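The Kuvik Desk Letter
A daily note on rates, currencies and other people's certainty

From Grallance Research. Written by Timothée Poulain, edited (with a heavy hand) by Bastien Marchal.

£285 a year, or £30 a month if you prefer to keep your options open. We'd be poor macro people if we didn't offer you the option, and poorer ones if we didn't charge for it.

What it is

One email, in your inbox by 6 a.m. London time, covering what moved overnight in bonds and currencies and what might move next. It takes ten minutes to read, or four if you skip the jokes, which Bastien recommends.

The Letter began life as a grumpy note passed between two desks at Maillard, back when we both had proper jobs. Other people started asking for copies. Then someone asked whether they could pay, and we have been in business ever since.

We have views and we print them, along with the level at which we'd admit defeat. Every trade idea stays in the public log until it is closed, including the short gilts position from April, which some readers still bring up at parties.

What you get

The morning note, every trading day
The Long Sunday, a monthly essay on something slower, such as pensions or the price of houses
The trade log, with entry, stop, exit and excuses
The full archive, searchable, so you can find out what we said last time
A calendar of central bank meetings, with our guess at each outcome filled in beforehand and left there afterwards

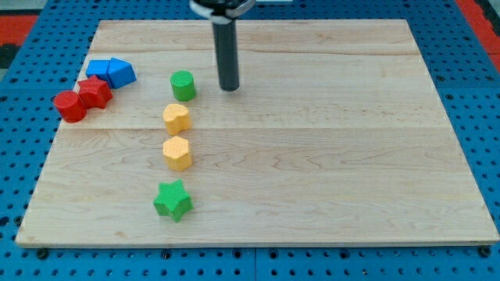

What you don't get

Push alerts. Webinars. A chart with a red circle drawn on it and the word "WARNING". We also don't manage money, ours being quite enough of a worry, and we can't tell you what to do with yours. The Letter is commentary and is written for people who trade for a living or have at least stopped finding it glamorous.

Reading it on Delero

Subscribers who use the Delero reader can have the note delivered there as well. Tables come through properly on the desktop version. On the phone they come through as a sort of poem -- Delero knows, and we've stopped writing to them.

Team licences

A team licence covers up to 35 readers at one firm and is priced on request. Please don't buy one copy and forward it to the whole floor. We know you do, and we can see the same email being opened in Leeds and Singapore before breakfast.

Cancelling

Monthly subscribers can stop whenever they like from the account page. Annual subscribers have 30 days to change their minds for a full refund. There's a box asking why you're leaving. Timothée reads all the answers and takes them badly, so do be specific.

Questions we get

Do you cover shares? Only when they frighten the bond market.

Is there a free sample? Yes, last month's Long Sunday is on the archive page, no sign-up needed.

Do you cover crypto? Bastien wrote a paragraph on it once. It's in the archive.

Can I pay by invoice? Annual and team subscribers can. Monthly is card only.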